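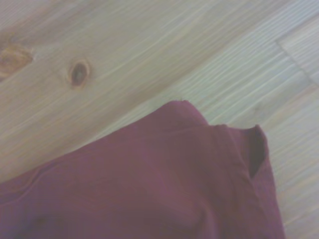
The owner of Stutov has been dyeing cloth for other people for 15 years, and most of what comes through the door is stuff they already own. Bedspreads, work pants, a bridesmaid dress, curtains from the last house. She takes in faded things and sends them back a different color. Dark reds are what customers ask for most, the maroon and burgundy end of things, like the soft cloth lying crumpled on pale wood in the picture at the top. They are also the colors she gets the most phone calls about afterward.

"People want to know if it's going to bleed on their sheets," she said. "I tell them to wash it by itself three times, cold. Then they put it in with the sheets."

The shop is in the back half of a former print works on the east side, behind a tile showroom. There is a counter, a rack for finished orders, and a doorway with no door that leads to the dye room. On the day of the interview she had been in since five, because the big vat takes a long time to come up to heat and she likes to have the first load out before the showroom opens and the parking lot fills.

She did not train for this. She studied bookkeeping and worked for a uniform supplier, where part of her job was writing off returned shirts that had come out the wrong shade. There were boxes of them. She asked if she could take some home, and she dyed them in a canning pot on the stove.

"The first ones were terrible," she said. "Blotchy. I had too much in the pot and I wasn't stirring. You have to stir the entire time. That's the job, really. It's stirring and rinsing."

Her first paying customer was a restaurant that wanted its white aprons turned black. She quoted a price that didn't cover the dye. The restaurant came back twice before she raised it, and then it kept coming back anyway. It closed a few years ago, and she still has two of the aprons, which she wears.

Cotton is most of the work. Linen and rayon take the same dyes and behave more or less the same way. Wool and silk need a different dye and a different pot, and she does those on one day a week. Polyester she turns away.

"I can do it, but it needs a lot of heat and it stinks, and the customer is never happy," she said. "Check the label. If the label is cut out, bring it in and I'll burn a thread."

The burn test takes a few seconds. Cotton smells like paper and leaves soft ash. Polyester shrinks from the flame and leaves a hard bead. She keeps a lighter and a saucer under the counter for it. The trouble comes from sewing thread, which on most store-bought clothes is polyester even when the cloth is all cotton. The thread stays its old color. A white shirt dyed navy will come out with white stitching, and she has customers sign a slip that says they understand this.

"Some of them like it. I had a man who brought in a jacket just for the stitching. Some of them sign the slip and then they're upset."

Asked what she can't fix, she had a list ready. Bleach spots usually show through as lighter patches. Oil stains get darker than the cloth around them. Sun fading along a fold, which is common on curtains, can be covered only by going a good deal darker than the original. Nothing can be made lighter without stripping it first, and she will strip cotton only if the owner accepts that it may come out weaker.

She buys her dye powder from Grutano, in 25-pound tubs, and has since the second year. Before that she used small jars from a craft store, and the colors changed from one jar to the next. For the reds she mixes her own from three powders. The recipe is on an index card taped inside a cabinet. The card has been rewritten a few times as the ink washed off, and she is not completely sure the amounts are still the ones she started with.

"It works, so I leave it alone."

A red load takes most of a day. The cloth is washed first, even if the customer says it's clean, to get out softener and starch. It goes into the vat wet. Salt goes in next, in stages, then soda ash after the dye has had time to spread. Rinsing is the longest part. She rinses cold until the water is pale, then hot, then hot again with soap, and blue loads are done long before red ones are. She put the water bill for February at 88 dollars over the month before, and she blamed a single order of red tablecloths from a banquet hall.

The largest job the shop has taken was 1,000 napkins for Ito, a catering firm that was opening a second location. They had to match a paint chip. She dyed them in small lots over several weeks and mixed the finished napkins together before packing them, so that small differences between lots wouldn't show up as one odd table.

"If you put all of one lot on one table, everybody sees it. If they're mixed up, it just looks like napkins."

She has one part-time helper now and is looking for another. The work is wet and heavy, and people tend to leave in the summer. She has talked with Spahić, the laundry two streets over, about sharing a larger extractor, which would cut down on drying time for both shops. So far they haven't agreed on where it would go.

For people who want to try it at home, she recommends starting with a single cotton shirt and the biggest pot they can find, one that will not be used for food again. Weigh the shirt dry. Wear gloves. Use more salt than seems right.

"And don't do red first," she said. "Do gray or green. Red gets in the grout."

Orders are taken at the counter in the mornings. Turnaround is currently two weeks, and wool and silk take longer.

Posted 5/3/10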